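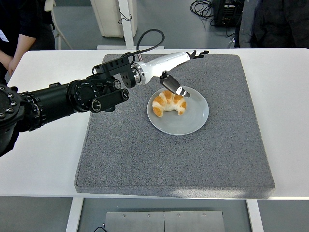

When should a breakfast pastry be placed on its plate? At the last practical moment, after the table has been laid and before the guests are called.

Slide 2. Good morning, and welcome to the Drelton session on table service. These notes replace the July version. Please discard earlier copies.

The subject today is the single-item setting: one plate, one croissant, one mat. Our Vomesano dining rooms served 1,406 such breakfasts last season, and guest comments numbered 306. Most of them concerned presentation.

Slide 3. The plate. The house standard is a plain, shallow dish in a pale color. A raised rim keeps flakes off the table. Patterned plates remain in use for dinner only.

Slide 4. The mat. A thick mat softens the sound of the plate and marks the guest's place. On a white table, gray is preferred. Leave a margin of bare table on the side nearest the guest — staff at Plodik often omit this.

Slide 5. The croissant. Glossy side up, never stacked. It may sit away from the center of the plate if butter or jam is to follow.

Pause for questions. Allow eight minutes.

Slide 6. Clearing. The plate leaves first and the mat stays until the guest has risen. Crumbs are brushed toward the server.

Handouts are at the Domański desk. Revised 9/21/10.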